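Search this site Enter keywords

Council notes from Drallness

I sat through the whole community radio debate at Tekcombe council so you didn't have to, and goodness, it went on! The question was whether to keep the station's annual grant, and 264 of you wrote in (I read a good few of the letters and some were very spicy). Councillor Damián Beltrán wanted it cut by half from February. He lost, seven votes to four, but he's already talking about bringing it back.
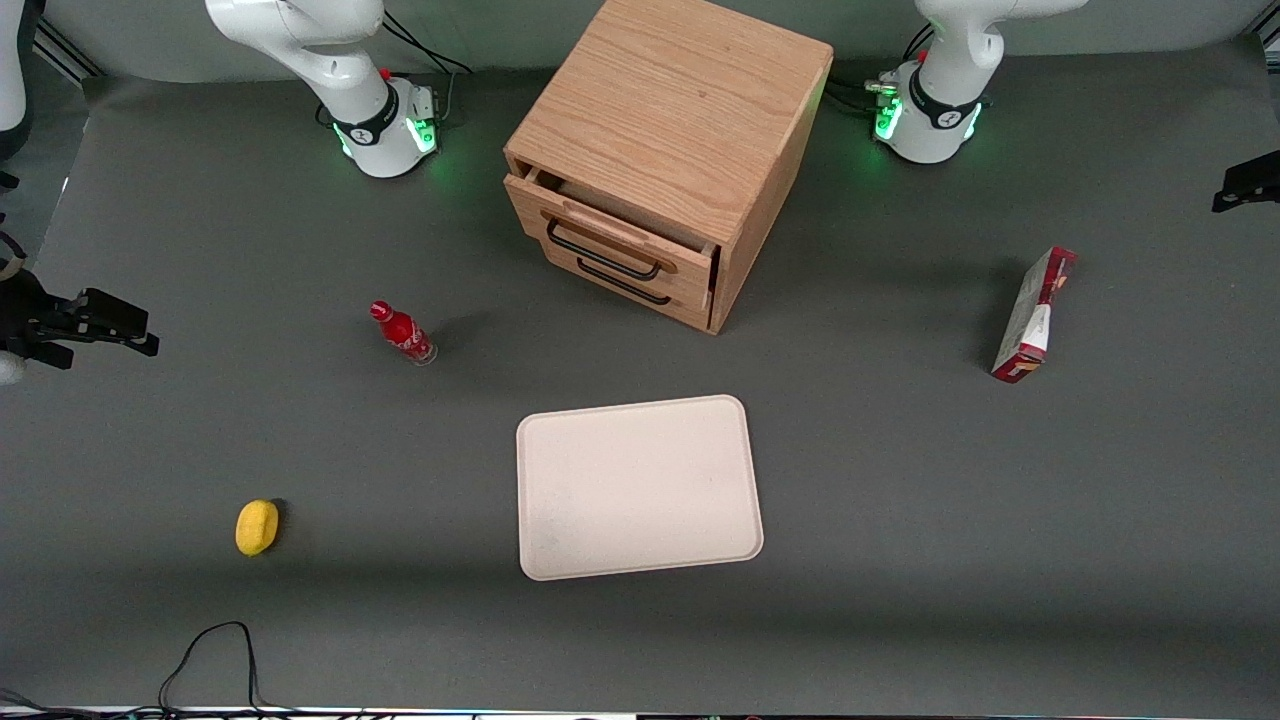
What happens next

The grant stays as it is for 19 months, then it's up for review. I'd have liked longer — you can't plan a breakfast program on that — but I'll take it. If you want to speak at the next meeting, put your name down at the Medve Street office by 4 pm.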